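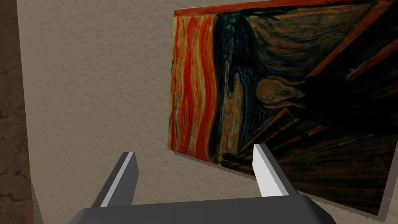 About Edolent

Edolent supplies lime and clay plasters for interior walls. The company was set up in Sisetthorpe by Tímea Kerekes, a building chemist, and employs 85 people. Dry mixes are blended on site in batches of 1080 pounds and tested for grain size, bond strength and shrinkage before bagging. Tímea Szabó runs the test lab. The color range has 105 standard shades. Custom shades are matched from a sample chip.

The plant is closed in December.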